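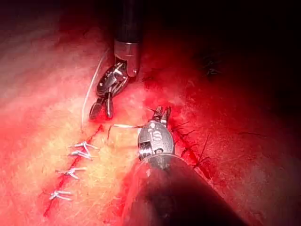 The Entili Suture Kit is a recording package for teams who already own a two-instrument surgical robot and want to study stitching. It contains the software, the setup guide and a set of 200 recorded exercises made at our Storkthorpe room. Every exercise has one straight incision to close with interrupted stitches. White thread on the pink surface is easy to follow, also where the light is strong, and the short trimmed tails of each knot can be found well. Dark thread in a red and shadowed area is harder – please check your results on both colors before you trust them.

What you get
Video with jaw positions for both instruments, 15 readings per second
Labels for grasp, pull, knot and cut
A viewer for desktop computers

Versions
The present version is 11, released 15/02/2018. Files from the December version open without changes, but the labels for "pull" must be made again with the Metevside converter.

Known limits
The light comes from the viewing side, so the far corners can be very dark. We did not correct this in the files.

License and orders
One license covers one laboratory and costs 500 dollars. Usham sends the files on a disk, and updates are free for the same version number. The kit is for research and training only – it must not be used for treating patients.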